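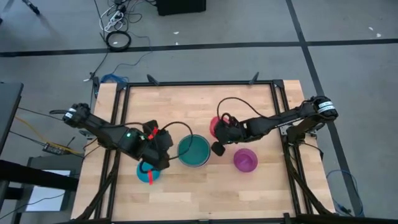 Round containers on a butcher-block tabletop.

The case for a shared midday meal

Birkberg has 742 pupils in its primary schools, and most of them eat lunch from a box brought from home. The council regards this as a private matter. It should reconsider.

A hot meal served at school is often discussed as a form of relief for poorer families. That view is too narrow. Children who sit down together learn to wait, to pass a dish and to try what a neighbour is eating. Parents are spared a daily task, and teachers in the afternoon face a class that has been properly fed.

The objection is cost. The council's own paper, published in March, puts the yearly charge at 1,274 crowns for each child -- a serious sum, though less than the town now spends per pupil on transport. Hellow, a smaller place with a smaller budget, has served meals four days a week for 3 years and has raised no new tax to do so.

Birkberg already owns two kitchens that stand idle at noon. The council should open one of them in the autumn, publish the accounts each term and let families judge the result.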